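We use cookies to remember your reading preferences and to see which articles are popular. Accept all | Manage settings

4.2 Soft bags and the things that end up round them

I'll start this section with the bags, as they gave me far more trouble than the boxes did. When Gerasimos Kouris and I first drew up our list of table clutter we had one line for "bag", and I remember feeling quite pleased with how tidy it looked. It lasted until the second afternoon of coding. A soft bag on a table does so many jobs at once that one line can't hold it. Sometimes it's a container, sometimes it's one more item waiting to be put away, and quite often it's the thing everything else is resting against.

So we split it. In the version used for the rest of this paper (the July list, as we call it in the office, though the earlier ones were never given names) a bag gets two marks. The first is for shape: standing, slumped, folded or crumpled. The second is for what we can say about its contents from the outside, and here we were strict with ourselves. If I couldn't see in, I wrote "not known", even when I'd have put money on there being a phone charger inside. Of the 200 table-tops we coded, 73 had at least one soft bag on them, and in 48 of those the contents of the bag stayed "not known" all the way through. I find that rather lovely. We look at other people's tables all day long and mostly have no idea what's in their bags.

Bukhari's older work on household sorting treats a closed bag as finished business: the things inside have been dealt with, so the bag can be counted as one object and left alone. I can see the appeal, and for suitcases I think it holds up. For small fabric pouches I'm much less sure. They're soft, they fold over on themselves, and a zip tells you very little unless you can see the whole length of it. Figure 3 is a good one to have in front of you here, and it's the table I kept going back to whenever Gerasimos and I disagreed.

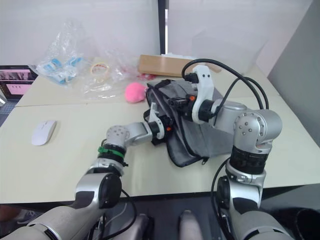

Figure 3. Grey fabric bag, crumpled, among small loose items and a clear plastic bag.

I coded the grey bag as "crumpled, not known" straight away. Gerasimos wanted "folded", and we went back and forth over it for most of a cup of tea! His argument was the darker trim, which he reads as giving a bag a proper outline even when the cloth in the middle has collapsed. Mine was that an outline doesn't help much if the middle is all over the place. We settled on crumpled, and then (to be fair to him) went back and checked every other trimmed bag in the set against the same rule, which moved a handful of them from one heading to the other.

The clear bag behind it is the opposite sort of problem. It's every bit as crumpled, but you can see blue-and-white packets through it, so under our scheme it counts as a bag with known contents, even though I couldn't tell you what the packets are. "Known" was a poor word for us to pick and I'd change it if we were starting again. "Visible" would have done nicely. We've kept "known" in the tables only so that they match the Prurnden coding sheets, which had already gone out to the second pair of coders by the time it started to bother me.

Then there are the small things. The pink fuzzy ball sits right beside the grey bag, and there are little red bits showing behind it. We call these "neighbours", meaning anything near enough to a bag that you'd probably have to move it, or at least notice it, when you picked the bag up. Across all 200 tables we logged 726 neighbours, and they're a wonderfully mixed lot. The computer mouse on the left-hand side doesn't count as one. It's off on its own with bare table round it, and we coded it as "apart", the same as we would a mug left at the far end of a worktop. I was quite fond of the "apart" items by the end and would happily write a separate paper on them.

Flat things gave us one last headache. The piece of cardboard towards the back could be packaging, or rubbish, or a mat that somebody likes to work on, and the Zultier categories ask you to choose. We didn't. Flat card went down as "flat card", full stop, and I'd suggest the same to anyone picking up this scheme. It costs you one extra heading and saves a good deal of guessing.

What we did with the bag codes once we had them, including how they were weighted against the boxes and trays, is set out in 4.3. The Lendetero tables are left out of that step, as they were coded before we split the bag line in two and I haven't yet had the time to go back and do them again.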